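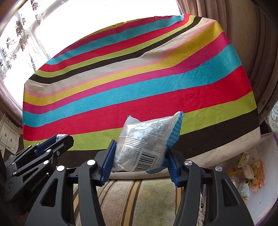

Section 4. Setting up the Tiden drinks table timer and water dispenser

Read this before you plug anything in. The quick card in the box says set-up takes three minutes. Allow twenty.

4.1 Placing the dispenser

1. Stand the dispenser on a level surface at least 64 cm high. Folding tables sag in the middle, so put it over a leg.
2. Fit the drip tray. It should click. If it only seems to click, pull it gently and find out.
3. Fill the tank to the lower line. The upper line is there too, but we have yet to see a tank filled that high that could be carried without spilling.

CAUTION: Do not move the dispenser while the tank is full, whatever the picture on the box suggests.

4.2 First rinse

4. Run one full tank through the tap and throw the water away. The maker of the filter, Almont, says a rinse is optional. Taste the first cup and decide for yourself.
5. Check under the tap for drips. Tighten the collar by hand only.

Note: The "fresh" light is a timer. It does not test the water. It turns green when you press reset, even if the filter is three years old.

4.3 Setting the refill timer

6. Hold SET until the display blinks.
7. Enter the number of guests, then press SET again. The timer works out a refill time from this number. It knows nothing about the weather, the food or whether there is dancing, so treat it as a guess.
8. To turn the alarm off, enter code 1203. It can't be changed.

CAUTION: The alarm sounds once. In a noisy room you will miss it — look at the tank now and then.

4.4 Cups

The dispenser takes any cup up to 170 mm tall. Hollari sells a matching set, which pours no better than the cheap kind. Very light cups can tip when the tap is opened fully, so hold them.

4.5 If the display shows E2

Unplug the unit, wait one minute and plug it in again. If E2 comes back, the float is stuck; see part 346 in the parts list.

Revised 27/07/2022 by Sarmīte Strazds. Replaces the May sheet, which had steps 6 and 7 the wrong way around.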